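Getting the Smell Out of Plastic Bowls (and Other Kitchen Grudges)

Filed under: Kitchen, Cleaning
By Tsehay Degefa

Plastic remembers. You can forgive last August's onion salad, but the mixing bowl is still holding on to it, and it will share those feelings with your next batch of whipped cream.

I own more plastic bowls than any adult needs, most of them inherited from my aunt in Vutesberg, who believed glass was for show-offs. Over 15 years of owning them I have tried most of the cures going. A few work.

Onion and garlic. Make a paste of baking soda and water, thick as toothpaste, smear it around the inside and go to bed. Rinse in the morning. If you can still smell it, do it again before you try anything fancier. Fancier mostly means you smell like vinegar too.

Tomato stains. Rub with a little cooking oil first, then dish soap, then warm water. After that, put the bowl outside in full sun for an afternoon. Sunlight fades the orange better than any scrubbing I have ever done, and you can sit down while it works. Bring it in by dinnertime or something will nest in it. 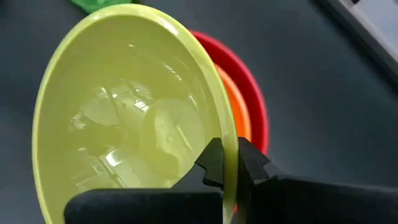
Greasy film. You know the one – the bowl looks clean and your thumb squeaks to a halt halfway down the side. Hot water alone just moves it around. Put the dish soap on dry, straight onto the plastic, rub with a soft cloth, and only then turn on the tap. Any egg white that goes into a filmy bowl will sulk and refuse to whip.

Scratches. No cure. Stay away from steel wool and the green side of the sponge, and don't run a hand mixer in there unless you enjoy the sound. A badly scratched bowl gets retired to the garage, where it can hold screws and think about what it's done.

Stuck stacks. Two bowls jammed together: ice water in the top one, stand the bottom one in warm water, wait 7 minutes, twist. My brother-in-law Núñez prefers hitting them on the counter. He buys a lot of bowls.

Storage. Nest them only when they're bone dry, with a paper towel between each pair. Lids go somewhere else, standing up in a dish rack. I had 37 lids at last count and I'm not going to tell you how many of them fit anything.

Readers keep writing in about bleach. I don't use it on anything I mix food in, but if you must, follow the label and rinse like you mean it. Never with vinegar.

Next up: wooden spoons, and whether to oil them or just apologize.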